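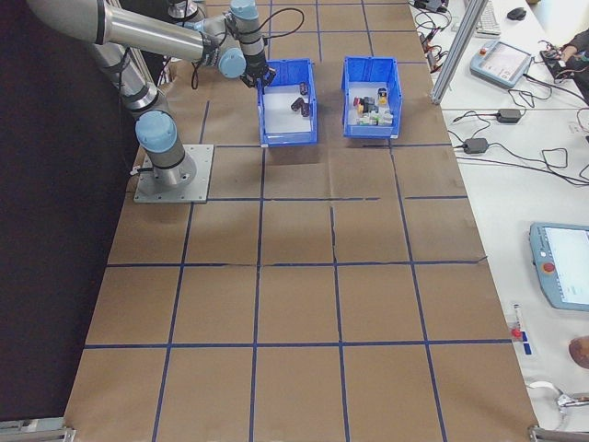
Maëlle Beaudoin thought we should have finished the sorting program before building any table at all, and she told us so at the first review. We went the other way, and this report covers what we got done up to Apr 24, 2020.

Project Zarero: sorting small parts with a robot arm

1. Aim

The shared workshop at Utville has years of mixed small parts that get tipped into whatever container is nearest. Our aim was to have an arm pick parts out of one bin and put them into another, without anyone guiding it by hand.

2. The table

The arm stands on a square metal base plate bolted at the left side of the table. We covered the top in brown kraft paper and marked it into cells with dark blue tape, running both ways. The grid lets us write down where a bin stands and put it back there after the table has been cleared — before we had it, every session began with teaching the positions again. The two blue bins go side by side. The teach pendants, keyboard and mouse stay on the white side table, past the aluminium post.

3. Program

The program is called Moura. It holds a list of positions, one per cell, and a height for each bin. The gripper comes down over the bin, closes, lifts, and moves across. If it closes on nothing it tries again at the next point. Most of the work in April went on the heights, as our first values were taken without the paper on.

4. Results

We ran 86 picks over 7 sessions. In 19 of them the gripper came up empty or dropped the part on the way. Most misses were close to the bin walls, where the fingers touch the side before they reach the part.

5. Still to do

Slower approach near the walls. Tidier cables on the side table. A run of 1000 picks, if Mustari can let us have the table for long enough.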